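Product Review: Detano Table Bottle and Draltier Tumbler
Household Goods Section, Drorbridge Consumer Institute
Reviewed by Raimo Ojala
17 November 2022

The Detano table bottle is sold for serving water at meals and in meeting rooms. It is a rounded white bottle with a metal neck, and it is offered singly or as a set with the Draltier plastic tumbler. The Institute purchased the set at retail price through Dankwa, and no samples were accepted from either manufacturer.

This review covers handling, pouring and cleaning. It does not cover insulation, and the manufacturer makes no claim in that regard. Members who require a bottle for hot drinks should consult the vacuum flask report published in January.

Appearance and handling

The bottle has a milky white body with a smooth, slightly matte surface. Fingerprints were not a concern during the review period, although marks from lipstick and colored pencil required a damp cloth and some persistence. The body has no handle. Reviewers with small hands preferred to hold it near the shoulder, and one reported that it felt insecure when full. A textured band would be a welcome change in a future version.

The metal neck gives the bottle a more formal look than its price suggests. The join between neck and body remained tight throughout, and no seepage was recorded there.

The tumbler is translucent, in a pinkish red that is deeper toward the base. The sides taper slightly and the rim is round and open. The color is a matter of taste. In practical terms, the level of a drink can be judged from the side, and staff serving a long table found this useful.

Pouring

Pouring is the strongest feature of the bottle. At a shallow tilt the neck gives a thin stream, which is easy to direct into a small cup. Quick filling calls for a steeper angle, and at that angle the flow becomes uneven as air enters the neck.

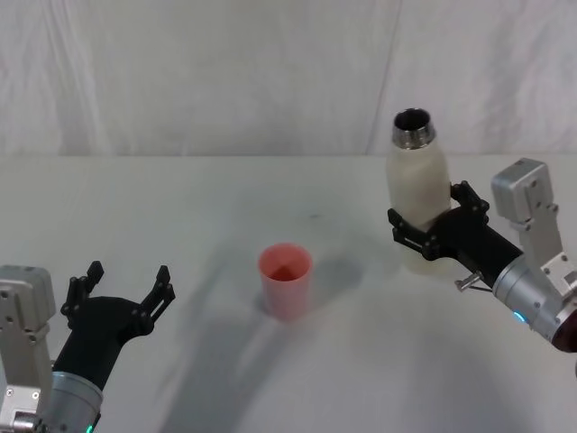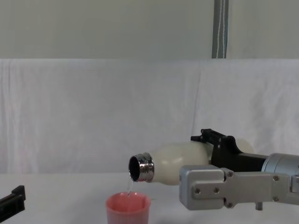

Dripping after the pour was limited. Reviewers who returned the bottle upright promptly left the table dry in most trials. Those who paused at a half tilt found that a drop or 2 ran back along the neck and down the body. A cloth kept by the bottle deals with this adequately. The tumbler stood firmly while being filled and did not need to be held.

Cleaning

The opening does not admit a hand, so a bottle brush is necessary. None is supplied. The printed instructions advise against the dishwasher for the bottle and permit it for the tumbler on the upper rack. After 15 washes the tumbler showed light scratching near the rim and no clouding. The bottle was washed by hand in warm water with ordinary dish soap and was unchanged. It should be left to drain upside down, and the rack used for this needs to be fairly deep.

Rating

The section awards the Detano table bottle 7 out of a possible 10. Points were lost for the lack of a grip and for the missing brush. The Draltier tumbler is acceptable for everyday use and is recommended where glass is unsuitable, such as on patios and in children's dining areas.

Members may request the complete test sheet from the Household Goods Section at the Drorbridge office. Replacement tumblers are available separately from Dankwa.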